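Sorting and Packing Small Parts at a Shared Worktable
Project report, Applied Workspace Studies
Students: Deming Jiang, Yolanda Ortuño, Iker Quintana
Supervisor: Inmaculada Mateos
Submitted 2023-09-09

1. Background

The shared workroom in the Arrieta building is used by four student groups. Each group has its own shelf, but the worktables in the middle of the room belong to everyone. When we started in April, small parts and accessories were kept in whatever box they had arrived in. Screws were in a cookie tin. Cable adapters were in three different drawers. Several product boxes had been kept after the product was taken out, and people had started using them for other things without writing on them what was inside.

Our supervisor asked us to look at one narrow question: can the packaging that is already in the room be used for storage, or is it better to buy bins? The budget was small, so we wanted to know before spending any of it.

2. What we wanted to find out

We agreed on the following questions at the first meeting.

- Which kinds of leftover packaging hold up when they are opened and closed many times?
- Can a person find a given part faster in reused boxes or in bought bins?
- How much table space does each kind of box need when it is open?

The last question was added by Yolanda, who had noticed that boxes with attached lids take up more space than they seem to when closed. We did not expect it to matter much. It ended up being the part of the project we spent the most time on.

3. Materials

We used packaging that was already in the room. We sorted it into two groups: boxes with a hinged lid and boxes with a separate lid. Boxes with torn corners or missing lids were recycled before we began.

For comparison we bought one set of open plastic bins from Skurden and one set of stacking trays from Fekness. Both were the cheapest size that would fit on the shelf. Labels were printed on plain paper and attached with clear tape.

The parts to be stored were the ones people ask for most often: adapters, short cables, hex keys, zip ties, spare fasteners and rubber feet.

4. The table

All the work was done on one of the white tables. We chose it for its plain top. Dark parts are easy to see against it, and it wipes clean with a damp cloth. Before each session we took everything off the part of the table we were using and put it on the bench behind us. After each session we put the boxes back on the shelf in the same order.

We marked the working area with masking tape for the first few sessions. The tape left a sticky line and we stopped using it. After that we measured from the table edge with a ruler.

A hinged box was always set down with its front toward the person sitting at the table, then opened. We measured the depth twice, once closed and once with the lid resting where it came to rest by itself. Some lids fall all the way back and lie on the table. Others stop partway and stay up at an angle. The second kind needs less table behind it, but the lid can get in the way of a person reaching over from the other side.

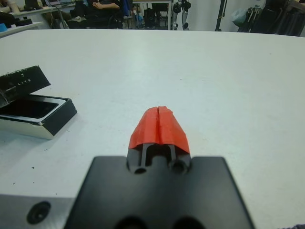

The inner tray was a problem in many of the product boxes. Trays are shaped for one item, and small parts slide under them or get caught in the corners. We tried leaving the trays in, taking them out, and turning them upside down. Taking them out gave the most room. Leaving them in worked only for things close in size to the original item. Turning them upside down made a flat shelf inside the box, which Iker liked for hex keys, but parts underneath were forgotten. We removed the trays from all the boxes used in the search test.

5. Search test

Each person was given the name of a part and asked to bring it to the table. The time was taken with a phone, from when the name was read out until the part was on the table. We did this first with the reused boxes, then with the Skurden bins, and then with the Fekness trays. The order of the parts was mixed each time.

We planned 77 searches and completed 70. The remaining seven were dropped when another group needed the shelf for a class. We did not repeat them later, as by then some of the parts had been used up.

Crescencio Gallardo from the workroom desk took part as someone who had not packed the boxes. This was useful. The three of us remembered where things were from packing them, and he had only the labels to go by.

6. Results

The open bins were fastest for everyone. A person can see into them without picking anything up. The stacking trays came second, with most of the lost time going to lifting the top tray and finding somewhere to put it.

The reused boxes were slowest, but the difference was small when the label was on the front edge and not on the lid. A label on the lid cannot be read once the box is in a stack. We changed this halfway through the project and should have started with it.

Hinged boxes held up better than we expected. None of the hinges tore. The separate lids were the weaker kind, mainly from being put down somewhere and not returned. Two were missing by the last session and one was later found under the Risbridge cabinet.

For table space, hinged boxes with lids that stay up were the best of the reused ones. Hinged boxes with lids that lie flat needed nearly double their closed depth, and on a busy table the lid was soon covered with tools.

7. Problems

The main weakness of the project is that only four people did the search test, and three of them had packed the boxes. We also tested one kind of box after another, so people may have gotten faster from practice. A better plan would have been to have half the people start with the bins.

Dust and small crumbs of packing material collected on the table during the sessions. Some of it came from cutting foam. It should be cut over a trash can.

8. Recommendations

Use the open bins for parts needed every day. Use hinged boxes for things needed less often, with the tray taken out and the label on the front edge. Do not keep boxes with separate lids. Write the contents on the box on the same day it is put on the shelf, even if only in pencil.

We also suggest keeping one table clear for sorting. The other groups agreed to try this for a term, and the sign-up sheet is on the inside of the cabinet door.

Related reports
Label Sizes and Reading Distance in the Arrieta Workroom
Cable Storage: Hooks, Loops and Drawers
A Short Inventory of the Risbridge Cabinet
Shared Tables and Booking Sheets
Reusing Packing Foam as Drawer Liner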